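A morning at Wistcombe, where the tidying up is done by somebody else

5 Jan 2021

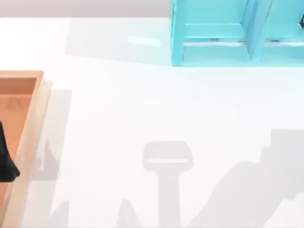
The bench as rendered in the simulator: turquoise shelving at the back, tray on the left, shadows of the arms across the tabletop.

I had been promised robots. I got a car park, a visitor's badge with my name spelt in a way I have decided to keep, and a long corridor smelling of toast. Wistcombe repairs and cleans small parts for other people's machines, and it opens its doors to the curious when it remembers to. Most of our group had come for the robots. One man had come for the toast, and did better than the rest of us.

Our guide was Khalil Nimri, who used to run the returns bench and now runs the thing that runs the returns bench. He described this as a promotion in the tone people use for a new filing cabinet.

The job is easily told. Parts come in from customers, get looked over, and go from a tray to a shelf or from a shelf to a tray, depending on which way the day is flowing. For years this was done by two people standing up. Since June it has been done by two arms bolted to the bench, and the two people sit down. Both of them mentioned the chairs before they mentioned the robots.

Before an arm is allowed to try anything new on the real bench, it has to try it in the simulator, and the simulator was where we spent most of the morning. It lives on a large screen in what used to be the stationery cupboard. Wusmont, the firm that supplied the system, built a copy of the work area with a white top, bright turquoise shelving and a wooden tray with a raised rim. The shelves on the actual bench are grey. Khalil asked for turquoise because he was going to be looking at it all day, and I thought this the most sensible decision I heard about on the whole visit.

I liked the shadows best. In one view the arms themselves were out of sight and only their shadows lay on the table, one of them a big T with a long straight stem, the other a stepped, blocky lump spreading across the lower right. A woman in our group said it looked like bad weather coming. Khalil said the shadows matter, as a camera over a real bench has to cope with them too, and went on to explain how for longer than the cupboard's air supply would bear.

What changes for the people is harder to put on a screen. The lifting has gone, and with it a fair number of sore shoulders. So has the talking. Two people at a bench talk all day, mostly rubbish, and two people at separate screens send each other messages about it instead. One of them told me she misses knowing by feel when a part was wrong. She could pick it up and know. Now she gets a yellow box on the screen asking her to confirm, and she confirms, and she goes home less tired and slightly cross.

Nobody has lost a job so far, and I did ask. The management answer involved a slide. Khalil's answer was that somebody has to write down what the bench knows, and the only people who know it are the ones who stood there. They call this job "teaching". It comes with slightly more money and a great many more meetings.

After the cupboard we saw the real bench from behind a yellow line. One arm, called Ambrosio by the staff, moved a part from the tray to the shelf at the pace of a man carrying soup. The other, Lakent, waited its turn. We all clapped, then felt foolish.

Visits are free but you have to book through the front office, and the car park fills early. Wear flat shoes. The toast is in the canteen, second door on the left, and they stop serving it before the tour ends.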